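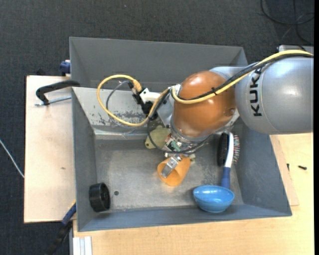

Bin picking: how much of the 331 should we believe?

The Beten group has put out its write-up of the spring picking runs, and the headline is a big one. The arm was given 331 tries at pulling household odds and ends out of a grey bin, and the new grasp scoring method beat the old one by 40 successful picks. Gorazd Nedeljković, who wrote most of the report, calls this "a clear step up". I'm less sure.

Start with the objects. A hairbrush, a light blue plastic bowl and an orange plastic cup are fair choices, and a cup on its side is a decent problem for a metal finger, which can go for the rim or the open mouth. But the bin in these runs is thinly filled, with plenty of bare floor between one thing and the next. Most of what makes bin picking hard is things lying on top of each other. Sloped walls help too, as anything that gets knocked tends to slide back toward the middle where the arm can reach it. I'd like to see the same method in a straight-sided tub filled to the brim.

Then there is the scoring. A pick counted if the object left the floor of the bin and stayed up for 2 seconds. Azra Obradović's team at Grudcombe used a stricter rule last year: the object had to be carried over the wall and set down. Under the Beten rule, a cup hooked on one finger and swinging about is a success. Under the Grudcombe rule it might well end up on the carpet. The report mentions this in a footnote and moves on.

To be fair, the method itself is sensible. It learns from its own misses and doesn't need anybody to label good grasps by hand, and Neema Nyamweya tells me the whole thing retrained overnight on one ordinary computer. That part I believe, and it's worth having. She also says that nearly all the gain came from 3 of the objects, which didn't make it into the summary.

Despina Kneževič has asked for the raw logs so she can rescore the runs the Grudcombe way. Gorazd has agreed to send them by Thursday. If the lead holds up I'll say so in the next issue. Until then, I'd hold off on changing anything on our own cell at Zikia.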